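3.2 Plate size and the evening meal

The second part of the study dealt with tableware. In the household interviews, people in Skurngate often explained how much they ate by talking about the plate and not the food. A helping was "a plateful", and a second helping was judged by how much of the plate it covered. We therefore asked each household to let us record the plates in everyday use, and to keep a meal diary for 5 weeks. Plates kept for guests or for Christmas were left out.

Households were recruited through the Cendus panel, which holds addresses for the town and the villages to the north of it. A letter went to 3,790 addresses and 640 households returned a usable diary. Returns were lower in the streets near the harbour, where many of the houses are let by the season, and we have not tried to correct for this in the present section. The weighting used in section 4 does so in part.

Diaries were filled in by the person who served the meal. They were asked to write down what was served, who was present, whether anybody had more, and what was left at the end. Leftovers were sorted into those kept for another meal, those given to animals and those thrown away. We did not ask anyone to weigh their food. An earlier trial with kitchen scales, described by Ó Ceallaigh in the project's first report, found that people who weighed their food began to serve simpler meals, and several gave up before the end.

Plates were measured across the full width and again across the flat part inside the rim. The two figures can differ a good deal. An older soup plate with a broad rim may be wide overall and still hold less than a modern plate with hardly any rim. In the text that follows, "width" always means the inner measure unless we say otherwise. Oval plates were measured both ways and the shorter measure was used.

Figure 7. Round white plate with a thin dark rim.
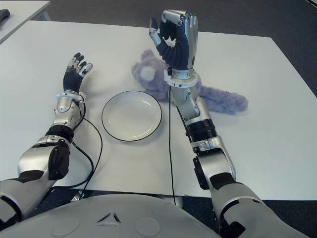 Does a larger plate lead to more food being thrown away?

In our diaries the link was weak, and it was found mainly in households with young children. Adults living alone or in couples tended to leave space on a large plate, and the amount they threw away changed little with its width. Where an adult served a child on a full-sized plate, food was more often left and more often put in the bin. Households that gave children a smaller plate reported more second helpings and less waste.

The colour and pattern of the plate were also noted. Plain white was the most common choice among households that had bought a new set in recent years. Patterned plates were more often inherited, and they were used alongside others that did not match. Several people said they gave the same plate to the same person every night, and in those households the diaries show very steady portions. We had not expected this and the diary had no space for it, so the evidence comes from remarks written in the margins. It should be treated with care.

Serving habits mattered more than the plate itself. Where food was put on the plates at the cooker, the server decided the portion and waste was higher. Where dishes were placed on the table and people helped themselves, waste from plates fell, although more food was left in the dishes. Most of this was kept and eaten at midday the next day. The difference held for all types of meal except those with gravy or sauce, which were nearly always served at the cooker.

There was some seasonal change. The diaries that began in January show heavier meals, fewer guests and very little thrown away in the first two weeks. Respondents put this down to money being short after the holiday. Shih, who coded the January diaries separately, suggests that a full freezer is the better explanation, as many of the meals in that period were described as "used up" or "from before". The two accounts do not exclude each other and our material cannot settle the matter.

Two limits should be mentioned. The first is that people who agree to keep a food diary are likely to take an interest in food, and they may waste less than their neighbours. The second is that the diary itself may change what people do. The council's Lako scheme, under which kitchen waste is collected from the kerb, was extended to the northern villages while the work was going on. Some respondents there wrote that seeing the contents of the caddy each week had made them cook less. We have kept these diaries in the sample but marked them, and the tables in the appendix are given with and without them.

The measurements, coding sheet and diary form are held by Peadar Ó Ceallaigh and can be had on request. Addresses and names were removed before coding.

Last updated: 7 October 2025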